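Visit report: Verna disassembly line, Lougher site
May 2021

The Verna cell is the part of the Lougher plant most visitors had signed up for. It takes retired desktop computers and removes the parts worth reselling before the rest goes to shredding. Groups were limited by the size of the walkway, and our slot lasted 50 minutes including the safety talk.

Intake is manual. Side panels come off at a bench, the asset tag is scanned and the open chassis goes to the cell. Tonance wrote the control software and supplied the arm controller. The gripper was designed on site and is on its second revision; the first had one-piece fingers and had to be replaced whole when a tip wore down.

Drives are handled before memory and processors. The planner works from a library of chassis layouts, which held 3,098 entries in January and 3,378 at the time of the visit. A unit with no match goes back to the bench. Cables are the main source of stops, particularly power leads routed close to the drive bay, and an operator can pause the cycle from either side.

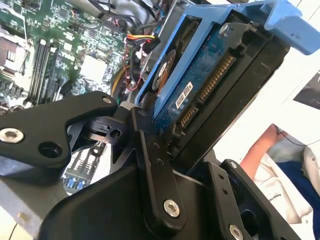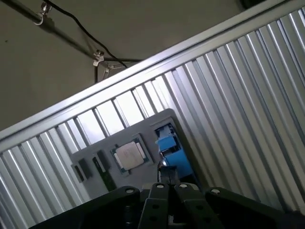 Cycle time was given as around 2 minutes per machine for the drive alone. Staff would not quote a figure for a complete strip, saying the mix of models changes too much from one batch to the next. Force limits are set per part type and can be edited only by the shift lead.

I asked about vision. The wrist camera is used for final alignment and an overhead unit handles the coarse position. Reflections from bare metal were a problem during commissioning, and exposure is now set separately for each station.

Drives then go to Ondier, a contractor with a room in the same building, for erasure and a surface test. Failed drives are punched and logged by serial number. We were shown the log but not the room.

Parking is behind the loading dock. Safety shoes are required past the second door, and loan pairs run out early in the larger sizes.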